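Notebook, bench 2
1/28/18

Kumach console, second unit. Continued from the entry on the first unit, which went back to Otik with the cracked battery door.

Cleaned the outer shell with a damp cloth and a drop of dish soap. No solvent, it dulls the plastic. Left the handles until last and used a cotton swab in the inside corners, where the grime was worst.

Slider: stiff between 3 and 4 on arrival. Blew out the track, then ran the knob end to end 200 times by hand. Still a slight catch at 4 going up, none coming down. Did not lubricate. The Flutolgate grease crept onto the contacts on the first unit and I don't want that again.

Supply current at idle 23 mA, slider at 1. With the slider at 5 and the speaker running, 245 mA. First unit read higher at both ends, but on older cells, so the two sets don't compare.

Shell screws are all the same length. Put them back finger tight, then a quarter turn. Ķēniņš has the short driver.
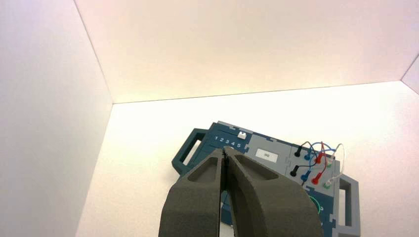
Salim Rotich

Teal shell, white square knob, numerals 1 to 5 printed in white along the slider track. Numerals are surface print, so no scrubbing along that row. Handle at each end, open through the middle.

To do in February: longer slider run, 3000 strokes, with current logged at each number. Order a spare knob before that. Check whether the catch at 4 is in the track or in the part underneath.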